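Koivisto Kids: Things Around You
Squishy, Stretchy, Crinkly! How Soft Things Work
Words by Aidan Tierney

Go and find a sock. Any sock will do. Now squash it, stretch it, twist it and let go. Did it jump back to its old shape? Did it stay a bit scrunched? You have just done a science test on a sock, and there are lots more tests like it in this article.

Our homes are full of soft things. Some are made to soak up spills and some are made to hold your hair out of your eyes. Some are used once and go in the trash, and some go through the wash over and over for years. They can all end up in the same pile on the same bed, and sorting a pile like that is a great way to find out what they are made of.
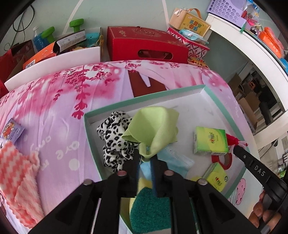 A lime-green cloth held over a tray with a face mask, a sponge and two packs of tissues in it.

Let's start with the sponge, because sponges are brilliant!

WHY IS A SPONGE FULL OF HOLES?

A kitchen sponge is mostly air. Look at the yellow part of one up close and you will see tiny bubbles and tunnels running all the way through. When you squeeze it, the air gets pushed out. When you let go under water, the sponge springs open again and water rushes in where the air used to be.

The rough green side is a different material altogether. It is made of stiff plastic threads, all tangled together like a tiny bird's nest, and often there are gritty bits stuck to the threads. Those are what scrape dried spaghetti sauce off a plate. The soft side holds the water and the rough side does the scrubbing, and somebody clever thought to glue them together.

WHAT MAKES A TISSUE A TISSUE?

Tissues are paper, just like the pages of a notebook. So why does a tissue feel nice on your nose when a notebook page would feel horrible?

Paper is made of fibers, which are very thin threads that come from wood and other plants. In notebook paper the fibers are pressed flat and packed tight. In a tissue they are looser and fluffier, with lots of little gaps between them. The sheet is also wrinkled on purpose at the factory, with wrinkles so small you need a magnifying glass to see them. The wrinkles make it softer and bendier.

Try this: pinch one corner of a tissue and gently rub it between your finger and thumb. With many kinds, the corner splits into two or three thinner sheets. Each sheet is called a ply. Thin sheets stacked together stay soft, and together they are strong enough for a proper sneeze.

CLOTH THAT ISN'T WOVEN

If you look at a dish towel, you can usually see threads going over and under each other. That is weaving. A T-shirt is knitted, so its threads make rows of loops. Pull on both of them and see which one stretches more. (The T-shirt should win. Loops have room to move!)

A disposable face mask has no weaving and no knitting in it. The plastic fibers are laid down every which way and stuck together with heat. We call this kind of fabric nonwoven. The pleats, those long folds across the front, let the mask open up like a fan so it can fit over a nose and a chin.

Baby wipes are nonwoven too. The difference is that they come wet, so the packet has a big job to do. Water is always trying to escape into the air as an invisible gas, and that is called evaporation. A wipe left out on a table dries up. A wipe in a sealed plastic packet stays wet, as the water has nowhere to go.

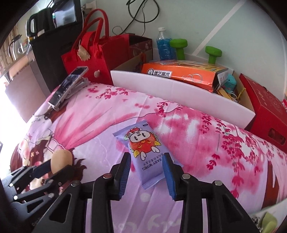
You can see evaporation at work with a little experiment. You need two paper towels, a zip bag and a saucer. Wet both towels and wring them out. Put one in the bag and press it shut. Lay the other one flat on the saucer. Leave them both in a warm spot until the next day, then feel them. The one on the saucer should be crispy and the one in the bag should still be damp. Swap the saucer for a clothesline and a breezy afternoon and you have the reason laundry dries outdoors.

One important thing to remember about wipes is that they go in the trash can when you're done. Most of them don't fall apart in water the way toilet paper does, and they can block the pipes.

THE STRETCHY SECRET

Now for the stretchiest thing in the pile – the hair tie!

A scrunchie has two parts. The outside is a tube of fabric that is much longer than it needs to be. Hidden inside is a loop of elastic. The elastic is short, so it bunches the fabric up into all those ruffles. When you pull the scrunchie open, the ruffles flatten out. When you let go, they come back.

But why does elastic spring back at all? Rubber is made of very, very long molecules. (Molecules are the tiny pieces that everything is built from.) In rubber they lie around in a jumble, like a bowl of cooked noodles. Pull on the rubber and the noodles straighten out. Let go and they curl up again. If you stretch a hair tie too far and too often, some of them snap, and the elastic goes baggy.

Our reader Hemi Whitelaw wrote in to ask why fluffy scrunchies feel warmer than smooth ones. Great question, Hemi! Fluff traps air, and air is very good at keeping heat from moving around. When you touch something fluffy, it doesn't carry much heat away from your skin, so it feels warm. Fur, fleece and feather jackets all use the same trick.
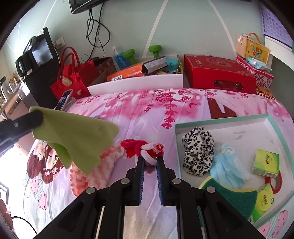

Fluffy hair ties in a tangle, and more soft things waiting in the box lid.

LET'S SORT!

Ask a grown-up if you can borrow some soft things from around the house. You will need a flat place to work, like a bed or a rug, and something shallow to put them in. A box lid is perfect. The sides are low, so you can see everything without digging.

Tip everything out and spread it around. Then choose one rule and sort by it. Some rules to try:

Does it spring back when I squeeze it?
Does it stretch?
Would it soak up water?
Is it used once, or lots of times?
Does it make a noise? (Plastic packets are the champions here!)

When you've finished, mix it all up and sort again with a new rule. Watch what happens to the groups. A sponge and a scrunchie both spring back, so they go together under the first rule. Ask which ones are for washing dishes and they split up right away. Scientists sort things this way all the time, and they have plenty of arguments about which rule is best.

For an extra challenge, close your eyes and have a friend hand you one thing at a time. Can you tell what it is in 30 seconds by touch alone? Woven and knitted cloth are tricky, so feel for the edges.

You could also measure. Lay a hair tie next to a ruler and write down how long it is. Then stretch it gently, and write down how long it gets. Don't let go while it's stretched, and keep it well away from faces.

PUTTING IT ALL BACK

Tidying up is sorting too, only now the rule is "Where does it live?" Tissues might live in a coat pocket or a backpack. Sponges go back by the sink, and they like to stand on their side so the air can get in. Hair ties love to disappear, so try threading them onto a cardboard tube, where they'll stay together and you can see all the colors at once.

WORDS TO KNOW

Elastic: able to stretch and then go back to its first shape.
Evaporation: when a liquid turns into a gas and drifts off into the air.
Fiber: a very thin thread, from a plant, an animal or a factory.
Nonwoven: fabric made of fibers stuck or pressed together, without weaving or knitting.
Ply: one layer of a tissue or paper towel.

Next in Things Around You: why does a kettle sing?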